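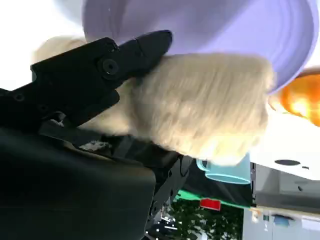
Section 4. Cleaning and storing the table set

Applies to the Wultmont plastic tableware (dish and mug) and to the soft pieces sold with it. Revised 19/06/2022.

Before you start

Clear enough table for the wet things and the dry things to stay apart. You need a mild dish soap, two cloths and a soft brush. The dishwasher program in Section 3 is for the plastic tableware only.

4.1 Plastic tableware

1. Shake or wipe out any crumbs and loose fibers.
2. Wash in warm soapy water. Go over the inside of the rim and the inside of the mug handle with the brush.
3. Rinse under running water.
4. Set the mug upside down on a dry cloth and lean the dish against something heavy. Leave both for 10 minutes, then wipe.

Caution: Do not use scouring powder or steel wool. Scratches in the colored plastic can't be polished out.

4.2 Soft pieces

1. Pick off anything caught in the pile by hand.
2. Brush long fibers in one direction, holding the piece near the root so the backing isn't pulled.
3. Dab stains with a damp cloth. Do not soak.
4. Dry flat, away from heaters, for 14 hours. Turn once.

Note: A soft piece that is still damp should not be left on a plate or in a bowl. Moisture collects underneath and the fabric picks up a smell.

4.3 Pumpkin

Wipe the pumpkin with a dry cloth, working along the ribs. If the orange stripes look dull, use a cloth that is barely damp and dry it right away.

4.4 Putting the set out again

1. Place the plate in the middle of the table.
2. Put the mug toward the back, with the handle to the right.
3. Add the pumpkin in front of the mug.
4. Put the soft piece on the plate last.
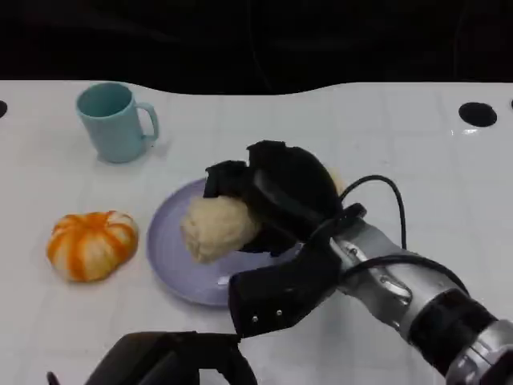

Rowena Samonte asks whether the long-haired pieces can go in the machine inside a pillowcase, as she has done with other plush. We don't advise it. The backing shrinks before the pile does, and the piece won't lie flat afterward. Replacement soft pieces are listed under part no. 471.

4.5 Storage

Stack the plastic dry, with a cloth between items. Keep soft pieces in the cotton bag, on top.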